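2021-05-21, Tirkcombe workshop, bench notes

Natural dye trials, madder on wool. What a day! Batch 9 has come out the brick red I've been chasing since February, and I keep walking back to the drying line to look at it.

What changed: I used the Tirkcombe tap water, which is hard, and kept the pot at 60 to 65 degrees for the whole run. The earlier pots crept up past 75 and went brown on me every time. Marlies Hauser said so months ago and I should have listened. Madder from Dasitz, ground twice, soaked overnight.

600 g of yarn, alum mordant, four skeins. Skein 3 is a touch paler at one end (tied too tightly, my fault). The other three are lovely and even, right into the middle of the twist!

Pantelis wants to try a second dip in the same bath for coral. Yes please. There is still plenty of colour in it, so DON'T tip it out. It's in the lidded bucket by the sink.

Fung-ping has a light test going on the window sill, half of each sample under card. Almost no change so far.

Padlock on the floor in the first one.
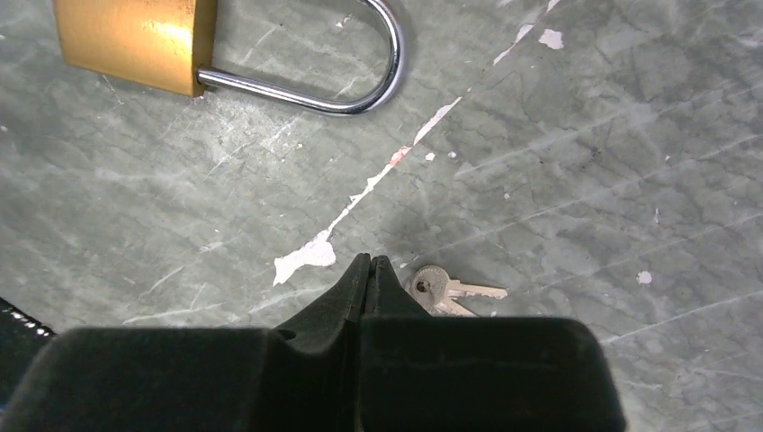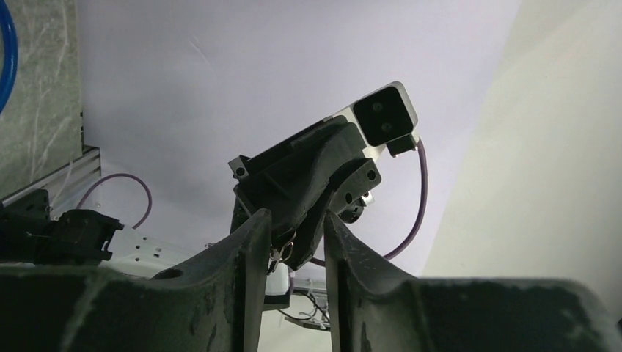
To do next

Weld, same water, same yarn. Ask Remo for the big thermometer back. Order alum.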